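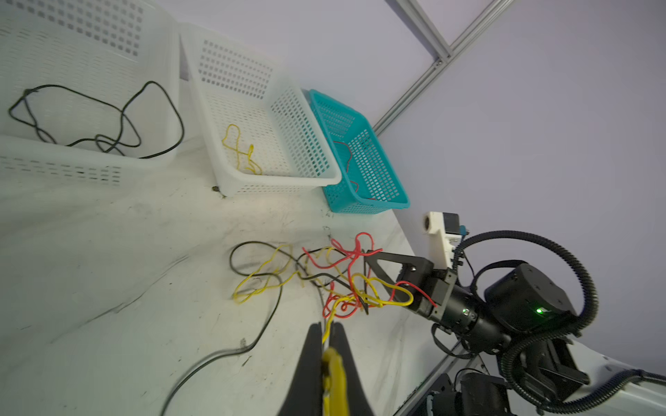 **Cuaderno del taller – abril, jornada de puertas abiertas**

Escribo esto con los pies hechos polvo y un café recalentado, antes de que se me olvide la mitad. Según la hoja de la entrada han pasado 63 personas por el taller, entre los de Asameo, los dos grupos del instituto y familias que venían a ver qué era eso de los brazos que ordenan cables. ¡Qué gusto ver esto tan lleno! Llevábamos desde el otoño trabajando con la puerta cerrada y ya casi se me había olvidado que lo que hacemos puede hacerle gracia a alguien que no sea de la casa.

Abrimos a las 10:00. El plan era empezar por la charla corta y pasar luego a la cabina, pero la gente se fue derecha al cristal y allí se quedó, así que di la charla de pie, al lado, más o menos a gritos por culpa del compresor de los vecinos. La tarea de Cindivel se explica sola, eso es lo bueno: un montón de cables revueltos, tres cestas al fondo, el negro a la izquierda, el amarillo en medio y el rojo en la turquesa. No hizo falta enseñar ni una diapositiva (y mira que me había pasado una tarde con ellas).

Lo que más preguntaron, con mucha diferencia, fue por qué dos brazos y no uno. Conté lo de siempre, que con una sola pinza tiras de un cable y se viene detrás el nudo entero, y que con dos uno puede sujetar mientras el otro saca. Una niña de la primera fila lo resumió mejor que yo: «como cuando me peinan». Me lo quedo para la próxima presentación.

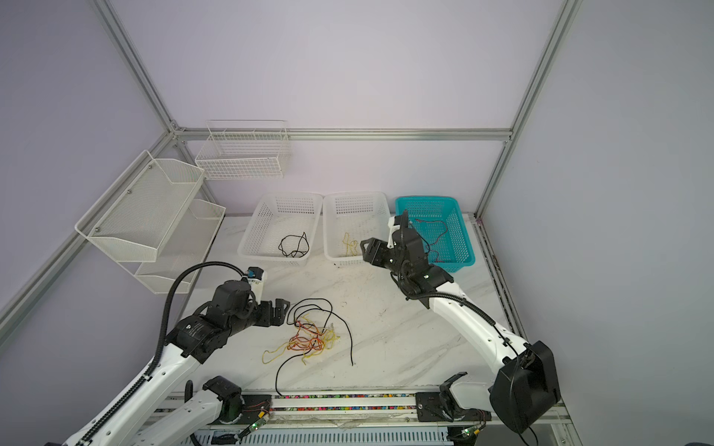 *Cabina de Cindivel, los dos brazos sobre el carril y el montón todavía en la mesa.*

Los de Asameo llegaron a las 12:00 y con ellos fue otro tipo de conversación, más de números. Querían saber cuántas repeticiones llevamos grabadas (3,000 en total, de las cuales 303 son con cable rojo enredado, que es el que peor se nos da) y cuánto se tarda en preparar cada una. También preguntaron por el desgaste de los dedos de las pinzas, y ahí tuve que reconocer que no lo estamos midiendo. Me dio un poco de apuro, la verdad, pero es una pregunta buenísima y deberíamos apuntar el cambio de dedos en la misma hoja que la calibración. Lo dejo anotado también en el tablón por si esta página no la lee nadie más que yo.

De Zondus vino gente a última hora de la mañana y se interesaron sobre todo por el soporte de la cámara de muñeca, que les pareció muy pequeño. Quedé en mandarles el fichero. Les avisé de que la versión buena es la última, la de los tornillos por detrás – que nadie les mande la vieja, por favor, que sigue en la carpeta compartida con un nombre casi idéntico.

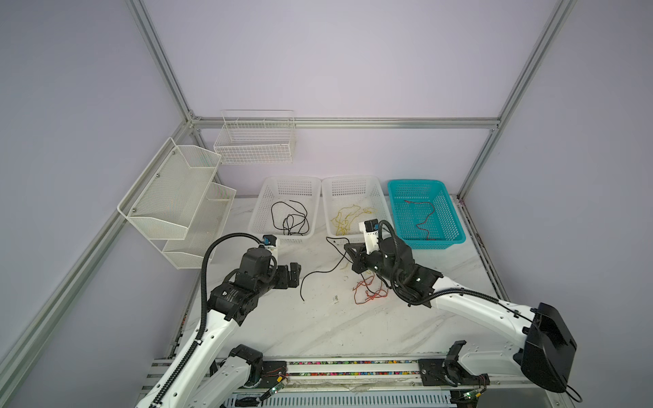
A mí me sigue rondando lo del orden, y con tanta visita delante le di más vueltas que nunca. Siempre hemos dicho que da igual por qué color se empiece, y en los papeles de Zeman se da por supuesto lo mismo, pero viendo la demostración con ojos de público ya no lo tengo tan claro. Con el cable negro largo suelto en la mesa, curvado hacia la izquierda, y el enredo pequeño de rojo y naranja delante de la pinza derecha, cada brazo tiene lo suyo a mano y se entiende todo a la primera. Cuando los tres colores están en el mismo montón, en cambio, la gente no sabe adónde mirar, y sospecho que al modelo le pasa algo parecido. Me gustaría hacer 5 tandas separando antes el negro y comparar con las de siempre, sin tocar nada más.

Cosas pendientes, para quien llegue antes que yo:

- Pasar un paño al tablero, que tiene marcas y se ven mucho desde el cristal.
- Mirar las bridas del carril, que me las señaló un señor mayor con muy buen ojo.
- Devolver las sillas a la sala grande.
- Mandar el fichero del soporte a Zondus.
- Añadir la columna de dedos a la hoja de calibración.

Cerramos a las 18:00, una hora más tarde de lo previsto, y todavía quedaba un padre preguntando si aquello serviría para el cajón de los cargadores de su casa. Le dije que volviera el año que viene.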